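Kitchen Tips: Which Chores Can You Hand to a Machine Yet?

Filed under: Kitchen, Gadgets, October tips

Readers keep asking whether to wait for a robot before buying another set of tongs. Buy the tongs. Below is where each chore stands as of this fall, with the hand method next to it.

Floors

Robot vacuums do fine on hard floors and low rugs. Pick up cords, socks and pet bowls first. Empty the bin after every run if you have a dog. Corners still need a broom, and the brush needs the hair cut off it now and then. A seam ripper works better than scissors.

Dishes

The dishwasher is the best household robot most of us will ever own, and it still can't load itself. Arms that load a rack exist in labs. They are slow and they want the same plates every time. Scrape, don't rinse. Face the dirty sides toward the spray. Keep wooden spoons out.

Dumplings and other soft food

Factories have made dumplings by machine for a long time. My mother-in-law's church kitchen in Arkville still folds 100 by hand for its fall supper, and moving them to the steamer is the part that tears skins. It is a hard job for a gripper too. A pleated dumpling and one with a thin see-through skin don't take the same squeeze, and a round basket has a wall to clear on the way in.

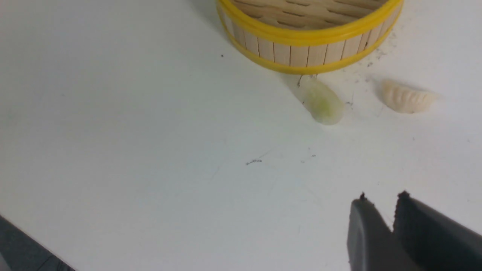
Moving dumplings without tearing them

1. Wipe the table before you set anything down. Specks and fibers show up on a white top and stick to a moist skin.

2. Line the bamboo steamer with cabbage leaves or parchment with holes punched in it.

3. Lift from underneath with a thin spatula or two fingertips. Don't pinch the ends. See-through skins go first, while your hands are clean and you are still patient.

4. Leave a finger's width between dumplings. They swell.

5. Steam in batches of the same kind. Wait 3 minutes with the lid off before you move them to a plate.

If a skin splits, patch it with a scrap of dough and a dab of water, then steam it patch side up.

Laundry

Washing and drying were solved years ago. My aunt's house in Murkmont had a washer in 1957 and the folding was done on the bed, same as mine. Folding machines want each shirt clipped in by hand, so you save very little. Fold warm, straight out of the dryer, and do towels last.

Workshop sorting

Loose screws are a fair job for a machine if they are all one kind. A mixed coffee can is not. Dump it on a tray, run a magnet over it to pull the steel, and sort what's left by length.

Next month: descaling kettles, and what to do with a warped cutting board.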